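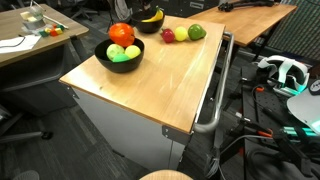

The play market cart is finally stocked, and I could not be happier with how it came out! Yaa Ofori and I spent Friday afternoon sorting the pretend food for the April family day at Rumomo, and I kept stopping to rearrange things because the colors are just so good together.

The cart has a honey-colored wooden top with plenty of little scratches and scuffs (I love those), a pale body and a silver push handle that curves down the side. We tried the low shelves first, but kids walked right past them. With the cart we can roll the whole market over to wherever they're already playing.

**Front bowl.** A green apple, a yellow one that we call the lemon, and a teal-green fruit that Mabli Dafis's class has named the sea apple. On top of them all is the big orange bell pepper – my favorite piece in the entire set, glossy and lumpy with its short green stem.

**Back bowl.** Banana territory! It curves over the rim, so it's easy for small hands to grab. Both bowls are black, and the bright fruit really pops against them.

**Loose fruit.** Dark red, round yellow, then the green pear lying on its side. Elikem Sulemana says the red one is a plum and Yaa says apple, so the price card will read "red fruit, 3 coins" until they settle it.

Still to come are the paper bags, the play money (300 coins, all needing a wipe) and a sign for the front. Rodica Moldovan is painting the sign, and she has promised us a pepper on it.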